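Guides > Trimero Two-Arm Kit > Section 6: Tabletop Trials

6.2 Stacking trial before household chores

The Trimero kit is sold for light work at a table. Before you ask it to clear cups or sort mail, run the block trial in this section. Machines still do small household chores slowly and with errors, and the trial shows how far your own unit has come.

1. Set the Pramum controller to Trial and open both grippers.
2. Place the foam blocks on the table, within reach of the arms.
3. Open the wrist view for each arm. 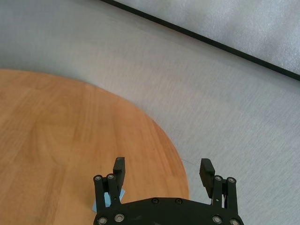

Reach is the first thing to check. The controller plans to the whole table, including places where a dropped block would land on the floor. With one finger over the wood and the other past the curved rim, as in this wrist view, the arm is too far out to start. Jog it inward until both fingers are over the tabletop.

Caution: Keep hands and sleeves off the table while either arm is live.

4. Select Stack Two and press Run. Each attempt has a limit of 53 seconds.
5. At the end of the attempt, check the blocks from the head view. Score a pass only if one block rests on the other and both grippers are clear.
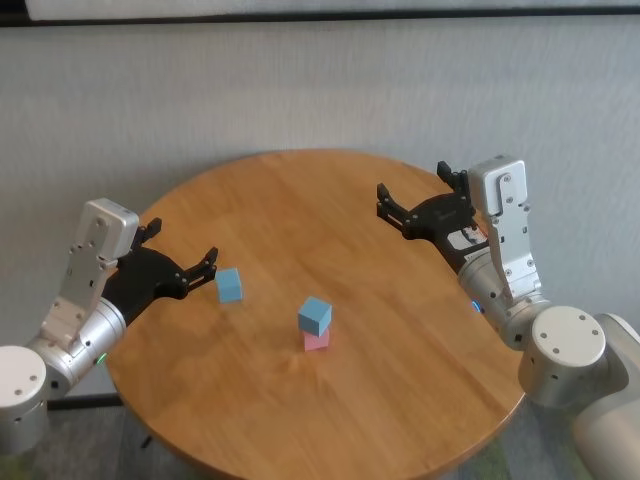

Fig. 6-3. Head view: blue block on pink, second blue block near the left gripper.

Note: A block set down at an angle still counts. Dishes are less forgiving – see 6.5 before moving on to plates.

6. Repeat for 22 attempts. Reset the blocks by hand between attempts, with the arms paused.
7. Save the log. If the screen shows code 202, the wrist view was lost and the attempt must be run again.

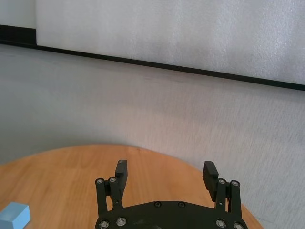
6.3 Reading the result

A pass rate under 68 percent means the unit is not ready for chores. Repeat the Amissah calibration in Section 4, then run the trial again.

A higher rate clears the unit for single, hard objects such as cups and boxes. It does not clear it for folding laundry, wiping spills or handling knives. The Prostlow task pack includes a towel routine, but treat it as a trial – stay in the room and keep the stop button within reach.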